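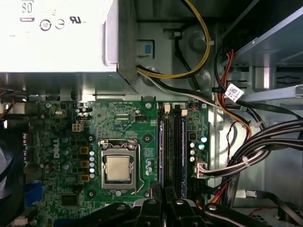
Can a machine strip a desktop PC yet? I asked someone who does it all day

I went to Justwood thinking I'd come home with a story about robots taking over the repair bench. What I got was two hours on a wobbly stool, a lot of coffee, and a long talk about memory latches (I loved it, sorry).

Justwood takes in old office computers, pulls out whatever still has some life in it and sends the rest off for scrap. The lead technician there agreed to talk to me as long as I kept names out of it, and started by sliding an open Dell desktop across the bench at me.

"Take the memory out," she said.

I did, eventually. It took me far too long to figure out that you push the little clips at the top of the slots first, and I scraped a knuckle on the power supply getting there.

"Okay, so now you know what we're asking the arm to do," she said. "You've got two modules standing right next to each other, the processor socket on one side, and a fat bunch of cable on the other. Your hand just moves the cable. You didn't even notice you did that."

She was right, I hadn't!

They've been testing with a small automation outfit called Karnus since April, and she keeps the log herself, in a spreadsheet she refuses to make pretty. Out of 301 tries at removing a memory module, the arm managed 156 without a person stepping in. I said that sounded pretty good. She made a face.

"It's good if you're Karnus. If you're me, it means I'm still standing there."

So what goes wrong? Mostly wires, she told me. Every case that comes through the door has them routed a bit differently, and whoever was in there last may have tucked them anywhere. "A board is easy, a board stays where it is. A cable is a different shape every single time. You touch one end and the other end moves." She's also had it grip a module a hair too low and pull at an angle, and she hates that, as the slot is worth keeping too.

I asked about the processor, with that thin lever beside it. She laughed. "We're not there. That lever is springy, and you have to push it down and out before it comes up. I can teach a new hire that in a minute. With the arm we're still talking about it."

Screws, on the other hand, she'd give away tomorrow. Justwood clears 3000 machines in a good year, and her wrists know it. "If it did nothing but screws I'd bake it a cake."

Then I got to the question I really came with, which was whether any of this is going to end up folding my towels. She has a cousin-in-law who keeps sending her clips of laundry robots (everybody seems to have one of those) and she watches them all.

"I always look at what's on the table before they start," she said. "One towel, nice and flat. Show me the pile off my bathroom floor and then we'll talk."

Would she have one at home? "For the dishwasher, yes, today, even if it was slow. I'm asleep, what do I care?"

At work slow matters a lot more. Her best time for a full strip, drives and all, is 278 seconds, and she'd like it known that she did it with a cold.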